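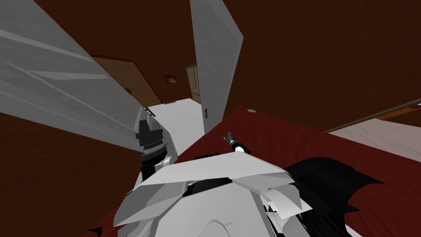 Which Way Does It Swing? Doors, Drafts and Noise in a Student Residence

Project report, second-year Building Studies

Why doors

Our class was asked to pick one ordinary part of a building and study it for a term. Other groups went for roofs and windows. We picked interior doors, and I'm so glad we did! A door decides how much noise gets into your bedroom, where your bed can go, how warm the hallway feels and whether two people can leave their rooms at the same time without bumping elbows. I had lived with doors my whole life and never once thought about the gap underneath.

The building we studied is Grenside, a student residence with long hallways and bedrooms on both sides. It was built in two stages. The older wing has solid wood doors, heavy ones, and the newer wing has lighter hollow doors that were put in during a refit. That gave us a ready-made comparison, and the housing office kindly let us use 12 rooms, half in each wing.

What we wanted to find out

We started with far too many questions and cut them down to these:

How much does a closed door reduce hallway noise in each wing?
Does the size of the gap under the door matter more than the weight of the door?
Do people living there like the way their door opens?

We had a fourth question about fire safety, but our instructor pointed out that it needs proper test equipment and a lot more training than we have. We left it alone.

How we did the sound tests

We put a small speaker in the hallway, always the same distance from the door, and played a recording of talking and footsteps. A sound meter sat on the desk inside the room. We took readings with the door open, then closed, then closed with a rolled towel along the bottom. Each reading was repeated four times and we used the middle of the range.

In all we ended up with 592 readings, counting the practice ones and a batch we had to throw out after a vacuum cleaner started up one floor above. Typing them into the spreadsheet took two evenings and a lot of popcorn. I would strongly suggest agreeing on column names before you begin. We had "gap," "Gap mm" and "under" all meaning the same thing, and sorting that out was the least fun part of the whole project.

What we found

The heavy doors did better, as everyone guessed. What surprised us was how small the lead became once the towel went down. In one of the newer rooms, the hollow door with a towel did as well as a solid door without one. I ran down the hallway to tell the others when I saw that number - it was the first time the data had told us something we didn't already expect.

The gaps themselves were all over the place. Some doors had been trimmed to clear a thick carpet that was later taken out, so they were left floating well above the bare floor. The housing office had a record of the carpet job but none of the trimming. We think this explains why two rooms right beside each other could sound so different, although we would need more rooms to be sure.

We also tried two kinds of stick-on seal. The Pliketti strip is a soft brush that goes on the inside face of the door. The Volberg one is a rubber blade in a metal channel and needs screws. Both helped. The rubber blade blocked more sound but dragged on the floor in one room and left a gray mark, so the person living there asked us to take it off. The brush strip was quieter to live with and went on in a few minutes.

The question of swing

This turned out to be my favorite part. Nearly every bedroom door at Grenside opens inward, and people had strong opinions about that! A door that opens into the room eats up floor space, and several residents had given up on a bookcase or turned the bed sideways to make room for it. A door that opens outward gives that space back but then sticks into the hallway.

We taped the path of each door on the floor with masking tape and drew it on our plans as a quarter circle. Once you see those arcs you can't stop seeing them. In one room the bedroom door and the closet door crossed paths, and the resident showed us a dent in each from years of bumping. Changing the hinges from left to right would fix it. We drew up that change for the housing office along with a list of what would need to move, mainly the light switch, which would otherwise end up behind the open door.

Sliding doors came up in the interviews too. They solve the floor space problem, but the ones we tried in the Kahsay workshop let a lot of sound past the edges. We only had an afternoon with them, so we can't say much more than that.

What we would do differently

Our biggest gap is drafts. We held a strip of tissue paper near each door and wrote down whether it moved, and that is about as rough as a test can be. A proper air flow meter would have let us put numbers beside the sound readings. We also did all our testing in March, with the heating on and windows shut, and a warmer month could look quite different.

I'd like to go back to the trimmed doors as well. The housing office is planning to fit brush strips to the worst of them, and we have kept our spreadsheet and floor plans so the same rooms can be measured again once the strips are in.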